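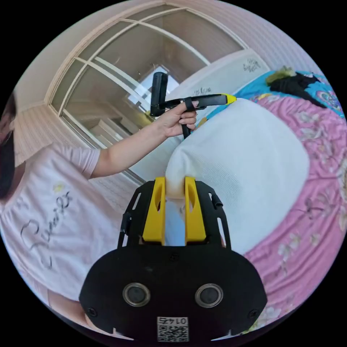
Tala Abu Hammour wrote in to tell me I'd gotten the overtime rules wrong in my last post, and that a corrections officer in our county can be held over for a second shift as many days in a row as the sergeant likes, so long as there are eight hours off in between. I stand corrected, Tala, and thank you. I had it in my head that there was a limit of two a week, which is what we had when I started, and I suppose that went away in one contract or another while I was looking at the pay table.

For those of you new here, I put in 36 years at the Skeltdale jail, starting out on nights and finishing up in the intake office, and I still have coffee with a good many of the people who work there. So when the day shift stood out in the parking lot last month and wouldn't go in, my phone started buzzing before I had my shoes on.

I'm not going to tell you who was right. Well, I probably am, but let me get there slowly.

The officers' complaint is staffing. The big housing unit is meant to have 3 officers on the floor during the day, and they've been running it with two, and sometimes with one and a fellow borrowed from the kitchen corridor (who has his own door to watch, so he's really only half there). Arwel Pritchard told me he'd gone a whole month without a meal break he could sit down for. I worked with Arwel for years and he is not a complainer, he once finished a shift with a broken toe and only mentioned it when somebody asked about the limp.

The county's side is that there are 41 open positions and they can't hire people who don't apply. I believe that too! I've seen the ads. The starting wage is lower than what the Solport warehouse pays out by the highway, and at Solport you get to go home when your shift is over.

We had a walkout in May of 2000, and I was in that one. It rained, and Tsutomu Wada brought a pot of soup in the back of his truck, and we stood out there feeling very brave and very cold until lunchtime. What we got for it was a new radio system and a promise to look at the schedules. The radios were good radios. I believe the schedules are still being looked at.

The inmates have it hard in all this too, and I wish it came up more. When there's no staff, everybody stays locked in. Visits get called off, and some of those families have come two hours on the bus with little kids.

The next meeting between the county and the union is on the 14th, in the annex, and the first half hour is open to the public. I plan to go and sit near the front where I can hear. Xiuying Yao is driving, and there's room for two more in her car if you don't mind the dog blanket.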